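Chapter 6
Looking After the Gripper

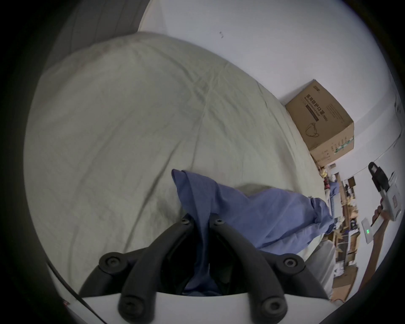
Most machines get the maintenance they complain about loudly enough. A motor with a bad bearing howls until a person comes with a wrench. A hand-held gripper suffers in silence. It will go on pinching things with one screw backing out, and the only sign will be a finger that closes slightly off center and an operator who swears it was always like that.

The gripper in this chapter is a plain one: two curved black fingers, a white base plate, and round-headed screws at the tips, the middle joints and the points where the fingers meet the plate. Students tend to hope for something grander. They are welcome to hope, but they should also learn to check the screws.

Cloth is the usual work for a tool like this, and cloth is hard on it in ways that steel parts are not. Lint packs into the joints. A hem gets caught and is pulled free by an impatient wrist, and the load goes sideways into a finger that was never meant to carry it. At the Idbridge shop, the service log for one gripper ran to 2,000 closings before anyone wrote down a fault. The first entry reads, in full, "feels funny." We will ask more of you.

The chapter follows the order of a normal service. Section 6.1 covers cleaning, for which you need a soft brush and some patience. Section 6.2 deals with the screws: which to tighten first, how far, and how to tell a worn recess from a worn screwdriver. Section 6.3 sets the fingers so that the tips meet squarely. Section 6.4 is about cables, which fail where they bend and are blamed everywhere else.

Before you begin, read the Monen service card inside the back cover. It calls for a full check every 50 hours of use. The log sheet beside it has a column for hours, and past classes have mostly used it for phone numbers. Start a clean sheet, and put the date at the top.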